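Search this site Go
Reading time: 2 min

Clisov Open Day – Notes on the World-Building Track

The Clisov studio opened its offices on Mon 8 May. The track covered how the team writes and maintains the lore of Ekinci, its mining and settlement game. Attendance was capped at 28, and the session ran in the upstairs meeting room.

Hanan Haddadin presented the lore database. It holds 3000 entries, each with a type (deity, place, mineral, event), a date in the game calendar and a list of dependent entries. A change to a parent entry flags every dependent for review. The demonstration case was Flesen, a river spirit whose death had been dated 200 years too early. The correction flagged two temple inscriptions and a lullaby.

Creation stories are stored per culture. The miners' version and the coastal version disagree on which god shaped the ore, and both are marked valid. Only the calendar is shared – a writer cannot alter it without sign-off from the lead.

The second half dealt with item text. Descriptions are limited to 200 characters and may name one god at most.
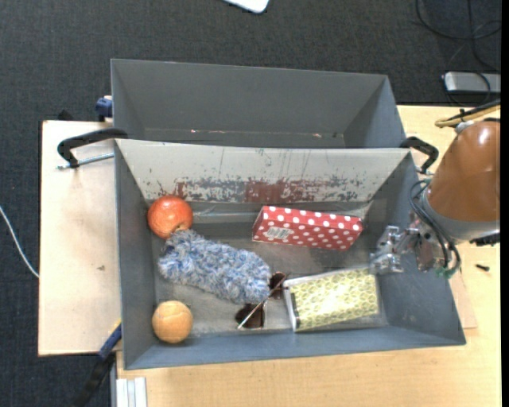
A writer from Nokov objected that the one-god limit would rule out any relic from a war between gods. Haddadin replied that such relics are split into two items, each with its own text.

The export format was not shown. It is planned for release in December, with read-only access for mod authors.

Shares 28 | Comments 2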